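**Progress report to the Lastunbridge fund, household chores strand**
Wed 5 December
Prepared by the Wollum team

The grant asks whether a single arm can do ordinary tidying in a kitchen or a stockroom without a person stepping in. This report covers the simulated work only. The trials on the real arm at Kereama are scheduled for April and have no results yet.

Since the last report we have settled on one chore, clearing a work surface into crates. It is dull work, and both the shop and the care home we spoke to put it near the top of their lists. The items are the kind people leave out: a plate, a pan, a cup, a bowl, a can, a banana. There are 2 crates to sort into, and the cabinet will be used later for putting away. 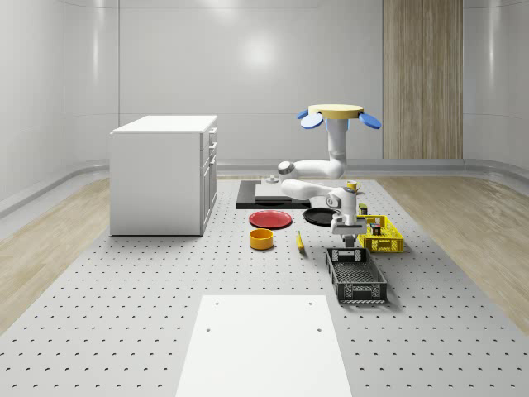 Progress Report No. 2

**Results so far**

We ran 43 full attempts. An attempt counts as full if the arm starts from rest and is left alone until it finishes or gives up. The can and the cup are handled well. The banana is acceptable, although the grip tends to land too near one end. Flat things remain the main problem. A plate lying directly on the surface gives the fingers very little to close on, and the arm often pushes it along before giving up.

Speed is poor. The time limit for each attempt is 40 minutes, and a person would clear the same surface in the time it takes to boil a kettle. We have not tried to improve this yet. Getting the order of the steps right came first.

**Crates**

We had expected placing to be easier than picking. For the yellow crate that held. The gray one is long and narrow, and if it sits at an angle the planner has to turn the wrist before it can lower anything between the walls. We have started a separate set of runs on the gray crate alone, left empty at the start, with the arm approaching along its length.

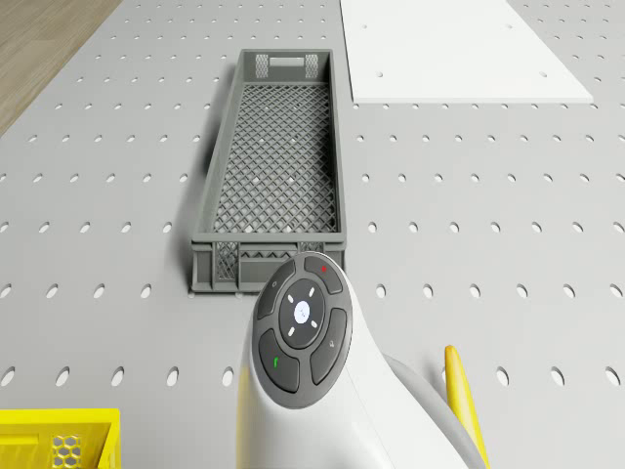
Jolán Vida read a draft of this section and objected that a shop would simply buy a wider crate. The point is fair for a shop. In a home the arm has to use whatever is already there, so we are keeping the narrow crate in the test set and will report the two cases separately.

**Software**

The Porka planner was updated once during the period. The new version plans the wrist turn earlier and wastes less motion over the crate. It also broke our logging for a short while, and the affected runs were thrown out and are not in the figures given here. Contact between the fingers and mesh walls is still modeled too simply. Until that is fixed, we would treat any success rate near the crate walls with caution.
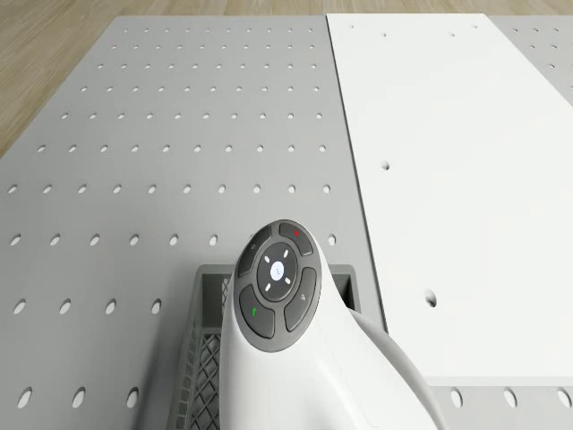

Could the arm be left to clear a kitchen counter on its own today? Only if the counter held small, upright things and there was no hurry. Plates and pans would still need a person.

**Next period**

- Finish the gray crate runs and report them by crate angle.
- Try tilting the plate against a crate edge before gripping it.
- Add the cabinet drawers, opening only.
- Agree with Kereama on which items carry over to the real arm.

**Budget**

Spending is within the approved amount. We ask to move the unused travel money to computing time, as the contact model will need longer runs. A revised table will follow separately.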